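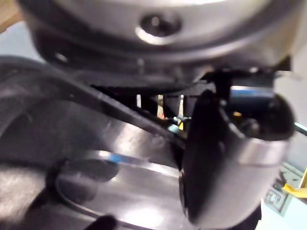

Right, Dusbridge open day, quick thread before my train. Signal is rubbish so these may land in a lump

Got the 11 o'clock slot. Sign in, visitor badge, shoe covers (why), then a safety talk from Mircea Toma, who talks even faster than I type. Stay behind the line, no bags on the floor, if someone shouts stop it isn't at you

Main demo is a two-armed machine with proper five-fingered hands. Job is parts handling, black plastic shells and yellow shelving. Sounds dull. Stood there ages, didn't want to move

First surprise: how quiet. Was expecting a factory racket and could hear the people behind me discussing the parking

Second surprise: how slow. Slower than me, slower than my nan. Asked, and they run it at reduced speed with visitors in. Full speed "quicker but not by as much as you'd hope", which I thought was fair of them to say

Asked Mircea about shiny stuff, as we have stainless everywhere at ours and our old vision kit hated it. He pulled a face. Reflections are still a pain, the camera picks up a bright streak and thinks it's an edge. They train on it a lot. Dull black plastic not much better apparantly, glossy black worst of all

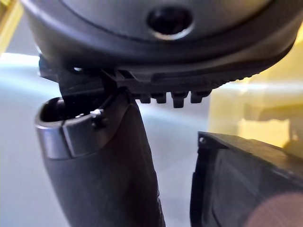
Which got us on to close-up views. Main camera is fine for finding a thing, then the arm goes in and blocks its own view, so you want a second one down near the fingers for the last bit. Obvious once you've heard it. Wish I'd heard it in November when we were writing our spec

Grippers: they do swap between the plain two-finger sort and the full hands. Su-chen Hung's rule is start with the plain one and only go up to a hand if you've got a part that beats it. Fewer joints, less to go wrong, cheaper to mend. Writing that on the wall at work

Somebody asked what a hand costs and got a very long answer with no price in it

Tea break. Biscuits good. Coffee no

Back. Talk upstairs from Pao-chu Tang on teaching by demonstration. A person drives the arms through the job, over and over, and the software learns from that. She said they did around 3000 goes at one shelf task before they'd let anyone from outside watch it. Asked how many were any use. "More than half." ok

Bit I liked: they keep the fumbles. A go where the grip slips and the operator sorts it out is worth having, else the machine only knows what to do when it's all going nicely. Same with apprentices tbf

Bit I liked less: every change of shelf or lighting means more recording. She was straight about it. Our layout changes every time Choi send a different size of pallet so that's a headache for me to take home

Had a go myself!! They let you drive one arm for a few minutes. Hopeless. You've got no feel through the controls so you squeeze far too hard, or you hover about like you're defusing something. Huge respect for anyone doing that all day

Downstairs again for a last look at the shelf job. Lifting a shell isn't the hard part, keeping it upright while the other hand gets on with something is. Two arms sharing one small space and not clouting each other. Could of watched another hour
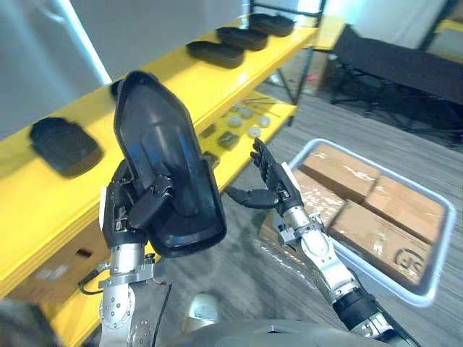

Fung-ping Ko: did they say what happens if it drops one? Our Halletti cell just stops dead and waits for a human, drives the late shift mad

@Fung-ping yes! asked exactly that. Depends where it lands. If it's somewhere the arms can reach, it has another try, otherwise it flags it and leaves it for a person. Didn't see it drop one while I was stood there so only going on what I was told

Fung-ping Ko: and the fingers, how long do they last?

Didn't get a number. Su-chen said fingertips are treated as a wear part and you keep spares in the drawer. Will email her

Would I buy one? Not this year. Would I send two of ours to the next open day, yes, and make them have a go on the controls

Slides going up Thu 6 March I'm told, will add the link under this. Platform's changed, got to run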